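Long on Top, Short Below: A Talk With Menaka Nanayakkara About Dry Goods

Menaka Nanayakkara has been putting food on shelves for 23 years. She started at the Kumarasinghe grocery in Clerden, stocking after school, and stayed there until the store was sold. Now she goes into people's homes and small shops and sorts out where they keep their dry goods. Most of her work is in Clerden and Irkton. I met her at her kitchen table in September, a little after four in the afternoon, and we talked mostly about pasta.

I asked why pasta, of all things.

"Everybody has it and it's awkward," she said. "Rice sits down in a bag and stays where you put it. Cans stack. Pasta comes in long packages and short bags and boxes with windows, and people buy it on sale so they have too much of one kind. When I open somebody's cabinet, the pasta is what falls out."

Her usual fix is a small wire shelf, the kind with a top and one level underneath. She sets it inside a deep cabinet or on a counter against the wall. The long packages go on the top, side by side, and the short bags go on the lower level.

"Long on top, short below," she said. "I've done it the other way and I didn't like it. With spaghetti underneath, you have to pull it straight out toward you, and the ends catch on the bag next to it. On top you just lift it."

The packages don't stand perfectly straight, and she said she stopped caring about that years ago. Plastic packages of spaghetti lean on each other. At the Kumarasinghe store she was taught to square every row, and she would come back an hour later to find it leaning again.

"A little tilt is fine," she said. "What I look at is whether you can get one out with one hand and the rest stay up. If they stay up, I leave it alone."

She does care about grouping. Her rule is to keep each brand or each color together, even in a home kitchen. If there are two brands of spaghetti, one goes on the left and the other on the right. She doesn't alternate them, though she has had clients who wanted it that way because they thought it looked nicer.

"You can do it, it's your house," she said. "But then you're running low on one kind and you can't tell. If they're in a block you see the block getting small."

I asked her about jars. A lot of the pantry pictures people save have everything poured into matching glass containers with labels. Menaka has done a few kitchens like that. One in Irkton had 131 jars, and the owner asked her back 18 months later to take most of them out.

"She had thrown away the cooking times," Menaka said. "That was one problem. The other was that every time she shopped, she had half a bag left over that didn't fit in the jar, so she had a second shelf for the half bags. So she had the jars, and then she had what she had before the jars."

She isn't against jars for flour or sugar. For pasta she leaves it in the package, with the name and the window facing out. When there is a clear window she turns it to the front every time. She said that's left over from the store, where the first thing a customer wanted to see was the shape.

Her old coworker Afroza Samarakoon joined us for part of the conversation. She worked with Menaka at Kumarasinghe and now does the ordering for a store called Muvwood. They disagreed right away about the short bags.

"I lay them flat," Afroza said. "Menaka stands them up."

"Standing up you can read them," Menaka said.

"Standing up they slump. You get elbow macaroni all in the bottom and the top folds over."

"So you fold the top over on purpose and put it behind a full one."

They went back and forth on this for a while. Afroza's store shelves are deeper than anything in a house, and she admitted that matters. In a home with a shallow wire shelf she would probably stand them too. Menaka said opened bags should get a clip and go at one end, always the same end, so the household learns to reach there first.

On wire versus solid shelves they agree. Both prefer wire for bags. Crumbs and broken bits drop through to where you can wipe them up, and air gets around everything. The one trouble is small feet on a wire shelf, which can scratch a soft countertop. Menaka carries felt pads in her bag and puts them on before the shelf goes down. She also pushes the shelf all the way to the back wall so it won't travel when somebody pulls a package from the front.

"Center it if you have the room," she said. "Leave a space on both sides for your hands. People want to fill that space with something. I come back and there's tape there, batteries, a bunch of mail."

I asked how long a pasta shelf takes her. She said nearly 2 hours if she includes reading the dates, and most of that is the owner deciding what to keep. The placing itself goes quickly. She starts from the left with the kind the family eats most, fills the top, and then does the lower level from the left as well. She doesn't move anything once it's down until the whole shelf is full.

"If you fix as you go, you never get to the end," she said. "Fill it, step back, then fix."

Afroza said she trains new people at Muvwood the same way, and that the hardest habit to break is grabbing two or three packages at once. They slide against each other in your hand and one goes over.

"One at a time," she said. "Put it down, let go, get the next one." 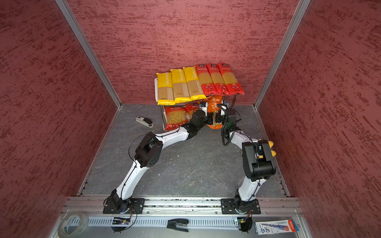
Menaka agreed with that, and added that letting go is where most packages fall. She holds each one by the upper part until it is resting against its neighbor and only then opens her hand. After that they got back onto the macaroni, and they were still on it when I put my coat on.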